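Building a Robot Arm in a Shared Workshop
Course notes, part 3: Grippers, reach and the first pick
Notes by Ewurabena Zakaria, Bevance Workshop evening course

Welcome back, and well done for getting this far. If you were with us for parts 1 and 2 you will have a working arm, a controller that talks to it, and (I suspect) a fair number of cable ties on your floor at home. This part covers the gripper, how to think about reach, and how to set up a table so that your first pick has a decent chance of coming off. There is quite a lot of it, so do have a cup of tea handy and don't feel you must take it all in at one go.

1. Before you switch on

Please go round the arm with your hands while the power is off. Move each joint slowly from one end of its travel to the other and watch what the cables do. I say this every time, and every time somebody's wrist cable pulls tight just as the elbow straightens. You want a loop at each joint that is generous enough for the full bend and not so generous that it catches on things on the table. Malte likes to fix his with hook-and-loop tape so that he can shift it later, and I have come round to his way of doing it after cutting off far too many zip ties.

Label your segments as well. A strip of paper and a pen will do. When you are emailing Walter at nine in the evening to say that "the middle bit" is making a noise, you will both be glad of it.

2. The fingers

Most of you will have two-finger grippers, and there are really two things to get right: how wide they open and what the tips are like. Opening width decides what you can pick up at all. Close the fingers fully, open them fully, measure the gap at the tips with a ruler and write it in your log. Then go home and measure the things you were hoping to pick up! A gripper that is wonderful with a toothbrush may not get anywhere near a box unless it comes at the narrow side.

Tips are a matter of taste up to a point. Serrated ones bite nicely into cloth and plush but can skate about on smooth plastic. Soft pads hold smooth things better and wear out sooner. Start with whatever came with your kit, and change only one thing at a time, or you will never know which change did the good.

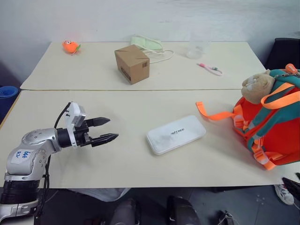

Flat things deserve a paragraph to themselves. Anything that lies low on the table, such as a phone or a power bank, gives the fingers very little to get hold of, and the tips tend to reach the table before they reach the object. Try coming in from above with one finger on each long side, and rotate the wrist to match the angle at which the thing is lying. Go down in small steps. If the motor current climbs before the fingers have closed, you are pressing on the table, so stop and come back up a little.

3. Laying out the table

Use ordinary household bits with different shapes: something soft, something boxy, something see-through, something long and thin. Clear plastic is a real nuisance for cameras, so leave it until the rest is going well. Loose straps and strings should be kept out of the arm's way at first, as they wind themselves round fingers with great enthusiasm.

If you have pushed two tables together, check that they are the same height. Mavis lost most of an evening to a small step at the join, with every object on the far side coming out slightly wrong, and it was cured in the end by folded card under two legs.

Keep your knees and feet clear of the table legs too. It is very easy to nudge everything while you are reaching for the keyboard.

4. Your log

Write down each attempt, including the dull ones. Efraín kept a log of 199 tries with his first gripper, and it was the failures, all bunched at the far end of his reach, that showed him his shoulder joint was sagging. A plain notebook is fine. I put down the object, the approach angle, the opening width and what happened.

5. For next time

Please make 8 attempts each with one soft object and one flat one, from the same starting position, and bring the log along. If your arm is still in pieces, bring the pieces, and we'll have a look at them together before we start on the wrist.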